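The Sitting Room at Mulcahy House, Ernport

Welcome to our little gallery page! We've let the cottage to families for five summers now, and the sitting room is still the corner guests write to us about most (well, that and the kettle). 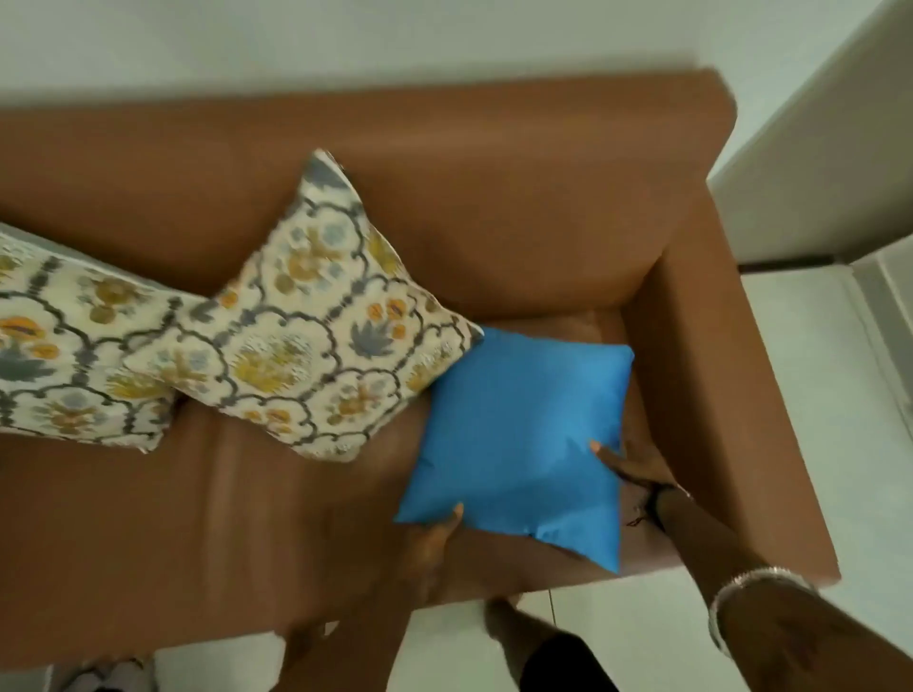
The big tan sofa, with the cream patterned cushions and our bright sky-blue one.

I do love that blue against the mustard and orange flowers, and it was such a happy find at Grarnine, where I'd only gone in for curtain hooks. There are two spare blankets in the hall cupboard, so please do help yourselves on chilly November evenings.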